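Section 4: Filling, bleeding and first firing

You will need the radiator key (taped inside the front cover, unless the last owner got there first), an old towel, a bowl and a free evening. The Girari boiler is a patient machine. Try to match it.

Before you start

Check that the filling loop is connected at both ends. Turn every radiator valve in the house fully open, including the one behind the wardrobe that you have decided doesn't count. Switch the boiler off at the wall and let the system go cold.

Caution: never bleed a hot radiator. The water inside has been sitting there for years getting blacker and crosser, and it comes out quickly.

4.1 Filling the system

1. Find the pressure gauge on the underside of the casing. You will have to crouch. Everybody does.
2. Open the first filling valve a quarter turn, then the second. You should hear water.
3. Watch the needle. Stop when it reaches the middle of the green band.
4. Close both valves, second one first.
5. Wait 30 minutes and look again. If the needle has dropped, walk round the house feeling under each joint with a dry hand.

Note: a needle that won't move at all usually means the stopcock is shut. Daniyal Rana on our helpline would like you to check this before ringing him.

4.2 Bleeding the radiators

1. Start downstairs, with the radiator furthest from the boiler.
2. Hold the towel under the bleed screw and fit the key.
3. Turn anticlockwise until it hisses. Half a turn is plenty. A full turn and a half gives you a loose screw, a jet of water and something to tell the neighbours.
4. When water dribbles out, close the screw gently.
5. Work your way round, then do the same upstairs.
6. Go back to the gauge. It will have fallen. Repeat 4.1 and try not to take it personally.
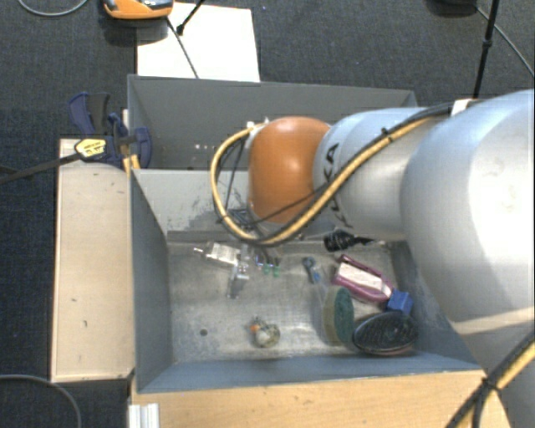
Towel rails count as radiators. Their bleed screw is generally at the top, on the side nearest the wall, where no human wrist can reach it. A short-handled key from the Costholm spares list helps a little.

4.3 First firing

1. Switch on at the wall. The display shows a row of dashes while it thinks.
2. Set the room thermostat to its highest mark.
3. Hold the flame button until the dashes clear, then let go.
4. Leave it running for an hour. Ticking and the odd gurgle are normal. Banging isn't, and if you hear it you should switch off and go back to 4.2.
5. Turn the thermostat down to something you can afford.

Caution: if you smell gas at any point, turn off the supply at the meter, open the windows, leave the house and ring the gas emergency line from outside. Don't touch any switches on the way.

Note: fault code F4 means low pressure. It tends to turn up in October, at bedtime. See 4.1, and take a torch.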